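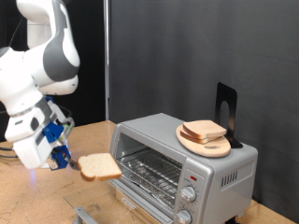 Toasting bread in a countertop toaster oven: questions and answers

These answers apply to the Flilach two-knob toaster oven and to most small ovens of the same layout. Plain sliced white bread is assumed throughout. Load it with the door folded fully down, so that the slice goes in level and lands flat on the wire rack, above the foil. Slices waiting their turn can be kept on a wooden board while the oven is cold, but move the board to the worktop before switching on, as the top panel becomes hot in use.

Can I line the crumb tray with foil?
Check the manual for your model first. Where foil is permitted, use a single sheet, keep it on the tray and keep it clear of the heating elements. Replace it when crumbs have built up or the sheet has torn.

Where should the rack go?
Use the middle position for toast. The highest position browns the upper face too quickly, and the lowest leaves it pale.

Do I need to preheat?
Preheating is optional. Allow 2 minutes if you want the first batch to match the later ones. 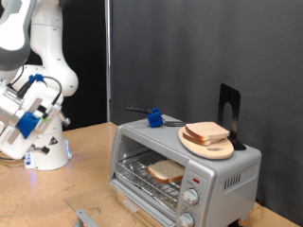 How long does one slice take?
Allow four minutes at full power for a medium slice, then check the colour. Bread from the freezer needs a further minute or so.

Why is one side darker than the other?
The elements do not heat evenly. Turn the slice over halfway through, and leave a gap between the bread and the oven walls.

Can I use the same settings for the Tratov oven?
The Tratov is rated at 1,000 watts and toasts more slowly. Start at 9 minutes on the timer and stop early if the bread is ready. The dial markings differ between the two ovens, so note the time used and ignore the numbers.

How do I clean the glass door?
Unplug the oven and let it cool completely. Wipe the glass with a damp cloth and a little washing-up liquid, then dry it. Do not lean on the door while it is open.

Where can I get a replacement rack?
Racks are stocked by Foulkes of Trikthorpe under part number 524. Measure your old rack before ordering.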